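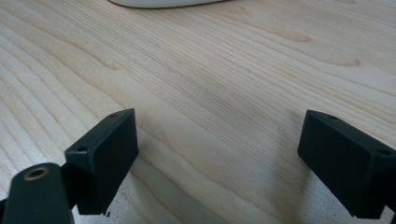
Fig. 1. Tabletop, light wood with curved grain.

Akley Repair Tickets
Data card and README, version 2

Summary

Akley Repair Tickets is a text dataset of 2,000 transcribed job tickets from Tornard, a furniture repair shop that closed its paper office before the transcription began. Each record holds the counter clerk's note of the fault, the item type, the work done and, where it was written down, the price. The text is English, often abbreviated. No scans are distributed.

The set was built for work on short, irregular trade writing: abbreviation expansion, spelling normalization and item tagging. It has also been used to look at how repair vocabulary shifts between clerks.

Files

tickets.csv – one row per ticket, UTF-8, comma separated, header row included
items.csv – the controlled list of item types, with variants
abbrev.csv – abbreviations and their expansions
splits.csv – ticket ID and assigned split (train, dev, test)

The four files join on ticket_id or item_code. Line endings are LF. Older copies of abbrev.csv used tabs and should be replaced.

Fields in tickets.csv

ticket_id: string, unique. The prefix is the ticket book, the suffix is the stub number.
clerk: single letter. Letters are stable across the set and do not match initials.
item_code: string, key into items.csv. Empty if the item could not be read.
fault_raw: string. Text as written, including misspellings.
fault_norm: string. Expanded and corrected text.
work_raw: string. As above, for the work line.
work_norm: string.
price: decimal, or empty. Present on 712 tickets.
flag: one of ok, unclear, partial.

An empty price means no figure was written on the ticket. It does not mean that the work was free. Where a clerk wrote "n/c", price is 0.00.

Item types

items.csv lists 383 item types. The list is flat. A previous version grouped tables, seating and storage under parent codes, but "stand", "chest" and "bench" moved between groups depending on the clerk, and the parents were dropped. Variants are kept in the second column, separated by semicolons: "drop leaf; dropleaf; d/leaf tbl".

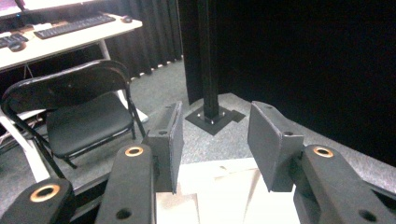
Fig. 2. Beige box-like object and two black gripper fingers.

Transcription

Tickets were keyed twice from paper by separate typists. Disagreements were settled by Tươi Phùng, who also maintains the abbreviation list. Crossed-out words were left out if a replacement was written next to them and kept in square brackets if not. Carbon copies were used only when the top sheet was missing; those rows carry the flag partial.

Normalization was done with Ông, a rule-based expander written for this set, followed by a manual pass. Ông works from left to right and takes the longest match first. It does not look at the item field, so "bk" expands to "back" everywhere and the manual pass changes it to "bracket" or "book" where needed. Users who rerun Ông on fault_raw will not reproduce fault_norm exactly.

Splits

Splits are made by ticket book, so that stubs from one book never fall in two splits. Two clerks appear only in test. Scores on their tickets tend to be lower and should be reported separately.

Personal information

Customer names, street addresses and phone numbers were removed at the keying stage and are not held by the maintainers. Names inside free text were replaced with NAME. If you find one that was missed, report the ticket_id only and leave the name out of the report.

Known problems

Fractions are inconsistent in the raw fields ("1/2", "half", ".5").
"Reglue" and "re-glue" are both present in work_norm. They will be merged in the next version.
Book V, the Voltier branch book, has stub numbers that restart partway through. A letter was added to the second run.
Dates were stamped on the outer envelope of each book and not on the tickets, so there is no date field.

License and changes

Released for research use with attribution to the Akley project. Version 2, August 2026: flat item list, corrected encoding in abbrev.csv, splits by book.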